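4. Loading the kitchen and checking your views

By this point the club laptop should be up and the Edum launcher open. If it isn't, go back to part 3 and sort that out first - I've tried skipping ahead and it only makes a mess.

4.1 Pick the kitchen from the list on the left and type 3464 in the seed box. We all use the same seed for practice so we can compare runs at the meeting.

4.2 Press Load and leave it alone. It's slow on the older laptops, so go get a snack (I always do!).

4.3 Open both views, the close one by the gripper and the wide one over the island.

CAUTION: Don't drag the arm by hand once the views are open. It snaps back hard, knocks things over, and then you get to load everything again.

Our two views of the marble counter, gripper view first:

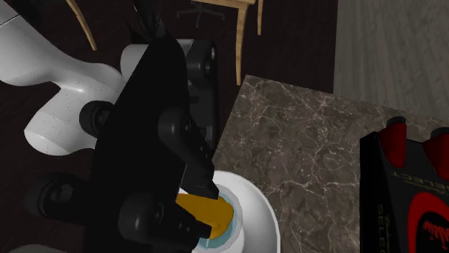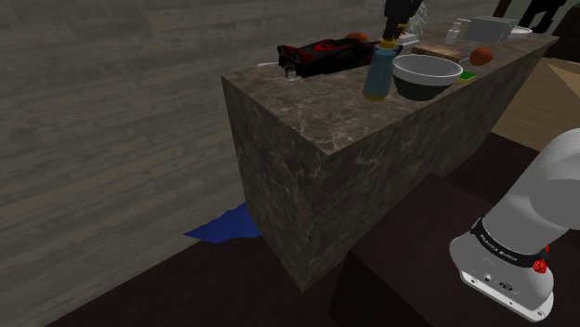 4.4 Set the step limit to 300. I know some of you like to run longer, but the Colau meet stops everybody at 300 and I want us used to it.

NOTE: Elli Lahtinen wrote back after trying the draft of this part: I got stuck on 4.4 because my limit kept jumping back to the old number. You have to hit Enter after typing it, clicking away doesn't save it. Also, could you say which speed to use? I ran mine at full and the fingers shoved the dish every single time.

Good catch on the Enter key, and yes, speed! Set it to 8 for your first tries. Go up once you can do a clean approach without bumping anything - bump it up one notch at a time, please.

4.5 Press Record, do your run, press Stop. Save it in the Hudix folder with your initials and the run number, like EL19.

4.6 If a run goes badly, save it anyway. I go through the bad ones in March when we pick our settings for the meet, and they're a big help.

Part 5 covers playing your runs back.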